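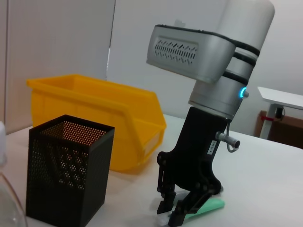 Minttu Aaltonen writes that the same fault has been present in Room 11 since the new desk sets were issued. The black perforated holders mark the table tops whenever they are moved, and two of them rock when a pen is dropped in. She asks that the matter be dealt with for both rooms together.

Her remarks have been added to this ticket and the separate request has been closed as a duplicate.

Print this page | E-mail this page
3 shares | 4 comments

FLODHAM FACILITIES DESK
Subject: Square pen holders, scratching of table surfaces
Category: Furniture and desk items
Opened: April
Last updated: May 2021
Status: Awaiting confirmation from requester

Original report (Siham Hegazy)
The square metal holders supplied under the Sitero order have a folded lower rim with no feet. On three tables there are fine curved scratches beside the place where the holder is kept. I have put folded paper under ours for the time being. Please advise whether the holders are to be returned or can be made good on site.

Entry 1, facilities desk
The order was checked. It comprised 12 holders, all of one pattern. The requester was asked to turn one over and run a cloth along the rim. The cloth caught at one corner, where the fold had not been closed fully.

Entry 2, facilities desk
Users are asked not to file or sand the rim. The coating is thin at the fold and bare metal will mark the table more quickly. Holders that rock should be tested on a second table before they are reported, as the table in the corner of Room 11 has a slight dip.

Entry 3, Dean Wainwright
Tested as requested. One of the two rocks on every table. The other stands level once moved out of the dip, so please amend the record to one faulty holder.

Entry 4, facilities desk
Record amended. Self-adhesive felt pads were ordered from Prajapati in a pack of 100. Four pads are to be fitted to each holder, one at each corner, set slightly in from the edge. The procedure is as follows.

Empty the holder and wipe the base with a damp cloth. Leave it to dry fully. Press each pad down for a slow count of ten. Leave the holder upside down overnight before it is put back into use.

Entry 5, Siham Hegazy
Pads fitted in our room. One came away by the next morning. I had not waited long enough for the base to dry. Replaced and holding.

Entry 6, Vilho Eskola
May the remaining pads be used on the letter trays? They sit on the 1,130 mm shelf by the window and have begun to mark it in the same way.

Entry 7, facilities desk
This is approved once every holder has been done. Please note the number used on the sheet in the stationery cupboard.

Outstanding
Replacement of the one holder that does not stand level. The existing scratches are shallow and will be treated with wax at the next furniture check. No table will be taken out of use. Minttu Aaltonen is asked to confirm when the pads have been fitted in Room 11.

Related tickets
Letter trays sticking when stacked
Drawer dividers, wrong size delivered
Skiravura desk lamps: loose shade
Request for additional waste bins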